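ドレシルサイド地区図書館、書庫改修に伴い閉架資料の貸出を一時停止

ドレシルサイド地区図書館は2021年8月、地下書庫の改修工事を実施すると発表した。工事期間中、閉架書庫に収蔵する郷土資料、製本済み雑誌および大型地図の閲覧と貸出を停止する。開架の一般図書、児童書、視聴覚資料については従来どおり利用できる。

同館の地下書庫は湿度の管理が長年の課題となっており、昨年度の点検では146点の資料に紙の波打ちや綴じの緩みが確認された。このうち21点は専門業者による修復が必要と判断され、すでに館外へ搬出されている。今回の工事では空調設備を更新するほか、壁面の防湿処理と書架の入れ替えを行う。設計および施工監理はプリロロン設備設計が担当する。

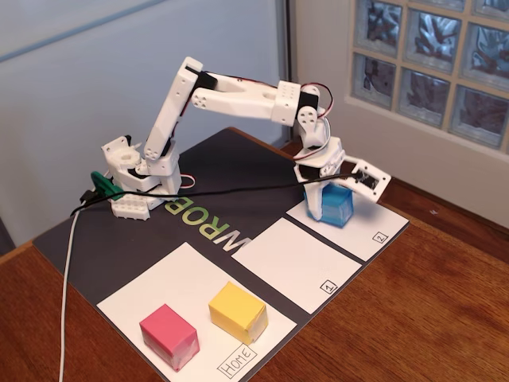
ヴィチエン・ヘンミン氏は、郷土資料の停止期間が学校の調べ学習の時期と重なることに懸念を示し、せめて地図の複製だけでも開架に置いてほしいと要望した。同館はこれを受け、利用頻度の高い地図および町史の複製122点を二階参考室に配架することを決めた。複製は館内閲覧に限られるが、複写サービスの対象に含まれる。

停止期間中に閉架資料を必要とする利用者には、相互貸借制度によりペトスリ市立図書館およびブルソラ文書館の所蔵資料を取り寄せる。申込みは一階総合カウンターで受け付け、一件につき送料として500円の負担を求める。申込書には資料名、著者名、発行年をできる限り記入すること。貴重書に指定された資料は取り寄せの対象外とする。

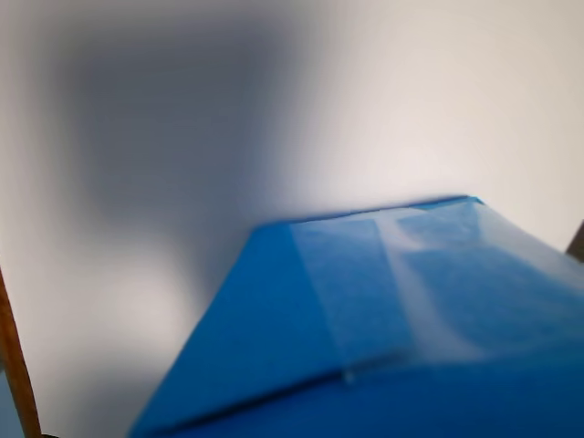

すでに予約が成立している閉架資料については、工事の開始前に限り、通常の手続きで受け取ることができる。受取期限を過ぎた予約は自動的に取り消されるため、再開後に改めて申し込む必要がある。返却は工事期間中も平常どおり受け付け、正面玄関脇の返却ポストも使用できる。

地下書庫への搬入路となる北側通路は、工事車両の出入りのため通行止めとなる。車椅子およびベビーカーの利用者は東側入口を利用されたい。北側の駐輪場は使用できず、代わりに東側入口の隣に臨時の駐輪区画を設ける。

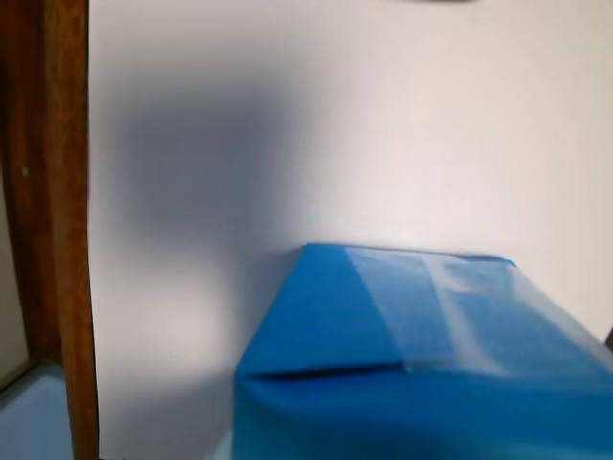 閉架資料の利用はいつ再開されるのか。
10月中の再開を予定しており、日程が確定し次第、館内掲示および広報紙で告知する。

再開にあたっては、修復を終えた資料の一部を二階参考室で公開する。担当のヴィタリー・シルコ氏によると、公開する資料は明治期の土地台帳の写しと旧町域の絵図が中心となる。観覧は無料で、事前の申込みを要しない。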